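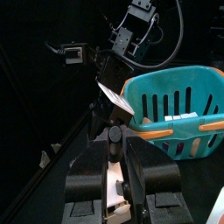 Nicanor Barrientos has run the grocery shop in Drutbridge for eight years, and he still packs the home orders himself. "Tins first, then jars, then whatever bruises," he says. Bread goes in a separate bag.

He prefers a plastic basket with slots in the sides. "Crumbs fall out and you can rinse it under the tap." In March he bought 200 of them from Prullov, a supplier in Carroll. Four have cracked so far, all at the handle. He keeps those under the counter for onions.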